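4.2 Walking pace and the errands of older residents

We came to the question of pace rather slowly ourselves, and it was the walking diaries that brought us round to it. The people of the Momlow district who kept them for us wrote down 3113 trips on foot, and 1656 of those were errands of the plainest kind - bread, the pharmacy, a letter to mail, a visit to a sister. We had expected distance to matter most, and it does matter, but page after page the diaries kept coming back to how a walk felt underfoot and how long a person could go before wanting a rest. A long block with nothing to sit on was remembered as longer than it was, and we grew quite fond of the little complaints written in the margins (Figure 4).

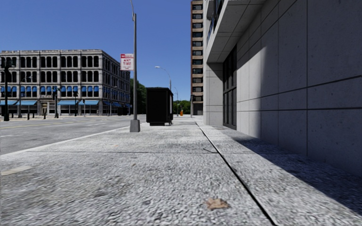
Ayantu Mersha wrote to us after reading an early draft that she never minded the distance to the market at all, only the return, when her bags were full and there was no ledge or bench where she could set them down for a minute. Her note changed how we sorted the entries, and we are grateful for it. From then on we treated the way out and the way home as two separate walks, each with its own load and its own mood, and a good deal that had puzzled us became easier to read.

Figure 4. Sidewalk beside a large building, and a striped crosswalk at a wide intersection.

Crossings deserve a few words of their own. Many diary keepers planned the whole outing around the one street they liked least, and would happily walk an extra block to meet it at a quieter spot.
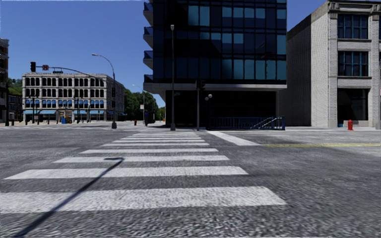

Purificación Aguirre, 58 when she began her diary, did most of her shopping on Sunday mornings for this very reason, and she described the hour before nine with real affection. Others waited for a neighbor and went over together, which made the errand slower and, by their own account, a good deal more pleasant. We return to these shared walks in Section 5, where the Cantero diaries give us more to compare them with.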